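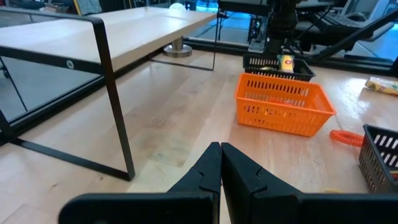 The low table comes down to earth

Every September the furniture people decide that we have been sitting wrong. This year the answer is apparently a low table with a pale wooden top and a black metal frame, set on a blond plank floor, and we are meant to feel calmer for having one.

I have my doubts. Square black legs look sharp in a showroom, but a bar that runs along the floor is a bar you will meet with your toes at 3 in the morning. It also collects fluff, and fluff shows up beautifully on black.

Ainhoa Montes, who sells frames under the Brasetti name, thinks I am being unfair. "The floor bar keeps the legs square," she told me. "Take it away and you get a wobble." Perhaps. My grandmother's table had four legs and no bars, and it wobbled for 77 years without complaint from anyone.

Then there is the matter of pale on pale. A light top over light boards is restful for an afternoon – after that you start to notice every reflection from the ceiling lights, and every crumb. Didier Caron, a floor fitter, says he is asked to match boards to tabletops up to 30 times a year and tries to talk people out of it. He prefers a darker floor. So do I, on the whole.

Still, I sat on a cushion beside one for an hour with a pot of tea, and my knees forgave me by supper. I would want it a hand's width higher, and considerably cheaper.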